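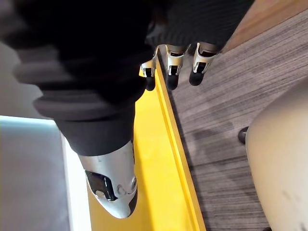
One of the long yellow pieces, Koskela open house, August.

I went to Koskela expecting to be sold something, and the first half hour did not change my mind. There was a banner, there was weak coffee, and there was a talk by Orvokki Leinonen in which the word "simple" came up more often than I cared for. The kit is called Mekden. It comes in a flat carton with 37 pieces and a booklet, and the claim is that anyone can have a set of it standing in 20 minutes.

Maybe. I'd like to see the anyone. The demonstration was done by Duarte Carvalho, who has been with the firm four years and could probably do it asleep. When a man from the back row offered to try, he was told there would be time for that later, and later turned out to be the bus.

The tour itself was better. You go in by the side door, past the returns shelf (fuller than I would have left it on an open day) and along to the sorting tables, where the yellow pieces get their own area. I spent a while there. They are the part people notice, and the color is strong – you would not lose one under a sofa. I asked if it holds up in a sunny room. The answer was that nobody had complained yet, and the current version only went on sale this spring, so I wouldn't put much weight on that.

Packing is where I'd give them credit. Each carton gets weighed before it is taped, and a carton that comes up light goes back down the line. We watched two go back. Carvalho seemed a little embarrassed, but it was the one moment I thought the place was being straight with us.

I was less sure about the showroom. A sign by the door said 2575 sets had been shipped, with no word on how many came home again. A Flernow set was put next to theirs for comparison, badly assembled, and I don't believe it came that way. I have owned Flernow and it stood up fine.

No prices were posted. I had to ask twice and got a "starting from" both times. Parking is free but fills up by ten, and the last tour is the one to skip, as the tables are already being cleared by then. I took the leaflet and did not order.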